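Section 4: Cleaning the Holtlow compact microwave

Read this section before the first use, and again if the oven has stood idle since October.

Caution: switch off at the wall and unplug before you start. Leave the oven for 40 minutes after cooking.

4.1 Preparing the cloth

1. Rinse a microfibre cloth in 500 ml of warm water with a drop of washing-up liquid.
2. Wring it out well.
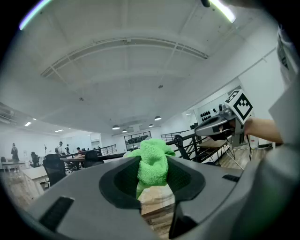
Microfibre is the only cloth type Havetti recommends for the cavity. Paper towel sheds, and scouring pads scratch the coating. Keep one cloth for the oven and wash it separately. A strong colour, such as the bright green one, is easy to tell from the cloths used on floors. Spare cloths are sold under part number 149.

4.2 Wiping the cavity

3. Open the door fully, to the left.
4. Place the cloth on the cavity floor and wipe from the back towards the front.
5. Wipe the walls, then the inside of the door glass. Keep water away from the dial and the control panel.

Note: anything standing on top of the oven, flowers included, must come off before the oven is used again.

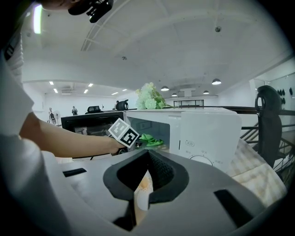 4.3 Finishing

6. Take the cloth out and check that nothing is left inside.
7. Shake crumbs off the placemat and lay it flat on the tablecloth.
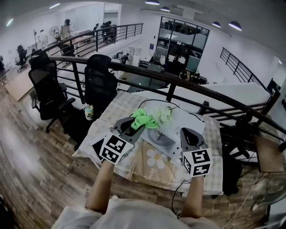

8. Close the door, plug in and reset the clock if your model has one.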